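Reading time: 2 min
Shares 5 | Comments 2

From: Eyvindur Damgaard
To: Kistombridge Textile Exchange list
Date: December 23, 2021
Subject: Re: Labeling of donated cloth

Dear members,

Thank you for the questions received on the October notice. The passage most often raised was this one:

> Cloth sent to the Postow store must carry a label
> giving fiber content and length. Parcels without a
> label will be held at Womard until the sender replies.

The rule stands, with two changes. Pieces under a yard may now share a single label, provided they are of the same fiber. Senders who do not know the fiber content may write "unknown" – the Lauritsen office will carry out a burn test and complete the record.

The register lists 3796 pieces, of which 300 have no fiber entry. Members who sent cloth before the register opened are asked to check their own entries and report any errors to this list.

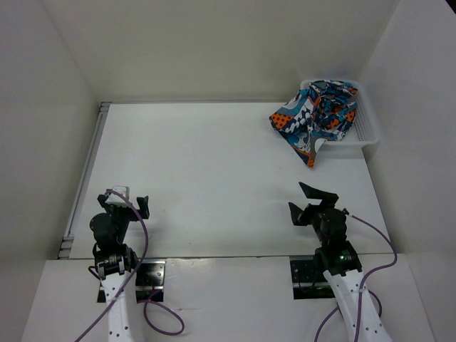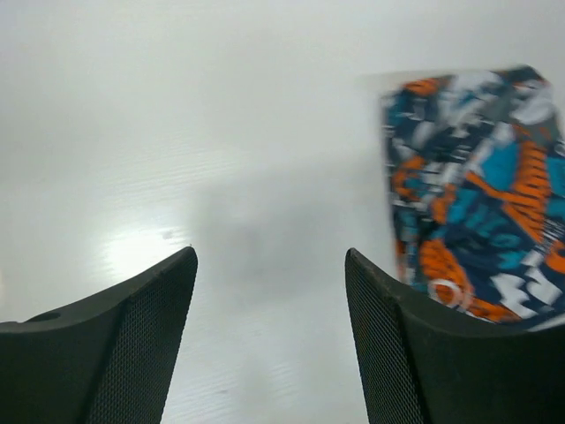
Printed cloth is to be entered under its main color, and this has caused some difficulty. Several members have asked what to do when no one color leads. A print such as the one in the white basket, with teal-blue, navy, white, gray and orange in it, should be entered as "multicolor," with the colors listed in the notes field. Dots, stripes and checks go in the pattern field only. Existing entries need not be changed.

Replies may be sent to the list or to me directly.

Eyvindur Damgaard
Register Office, Kistombridge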